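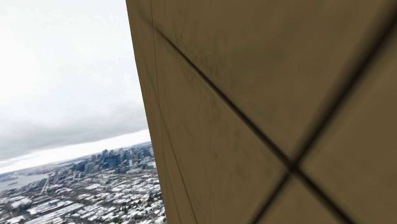
Beige Platten, dunkle Fugen

Also gut, ich erzähl's jetzt doch, weil meine Schwester es sonst wieder falsch erzählt. Es geht um die Nacht im Treppenhaus von Brellach, als ich zwölf Jahre nach dem Auszug zum ersten Mal wieder vor der Wohnung meiner Tante stand, mit einem Topf Linsen unterm Arm und ohne Schlüssel.

Den Topf hatte mir Rajeshwari Thevar aufgedrängt, die Nachbarin von unten. »Du siehst hungrig aus«, hat sie gesagt, und wer Rajeshwari kennt, der weiß, dass man danach nicht mehr diskutiert. Eigentlich wollte ich nur klingeln, mich entschuldigen und wieder zum Zug. In Brerstead hatte ich mir die ganze Rede zurechtgelegt, drei Anfänge, einer feierlicher als der andere!

Meine Tante hat nicht aufgemacht. Ich hab geklingelt, geklopft, wieder geklingelt. Dann ging das Licht im Treppenhaus aus (das ging dort schon immer zu früh aus), und ich hab mich auf die Stufe gesetzt und angefangen, die Linsen zu essen. Mit dem Deckel, weil ich keinen Löffel hatte. Man kann Linsen übrigens sehr schlecht mit einem Deckel essen.

Und dann kam der Kater. Dijkstra. Der Kater hieß wirklich so, mein Onkel hatte ihn getauft, weil er immer den kürzesten Weg zum Futter fand. Nur war dieser hier viel zu jung, der alte Dijkstra hätte 19 sein müssen, mindestens. Er hat sich vor mich gesetzt und den Topf angestarrt.

»Der frisst keine Linsen«, sagte jemand hinter der Tür.

Ich hab mich so erschrocken, dass mir der Deckel runtergefallen ist, und der Krach ging durch alle Stockwerke.

»Tante?«

»Wer sonst.«

»Stehst du da schon die ganze Zeit?«

Pause. Dann: »Seit dem zweiten Klingeln.«

Von meiner Rede war kein einziges Wort mehr übrig. Ich hab gefragt, ob das der Dijkstra ist, und sie hat gesagt, nein, der zweite, der erste liegt im Garten in Grilside unter dem Quittenbaum. Ich hab geheult, wegen eines Katers, mit Linsen am Kinn. Die neunhundert Euro, wegen denen wir uns damals zerstritten hatten, fielen mir erst auf der Heimfahrt wieder ein.

Irgendwann hat sich der Riegel bewegt. Die Tür ging einen Spalt auf, gerade breit genug für eine Hand, und in der Hand war ein Löffel.

»Rutsch rüber«, hat sie gesagt.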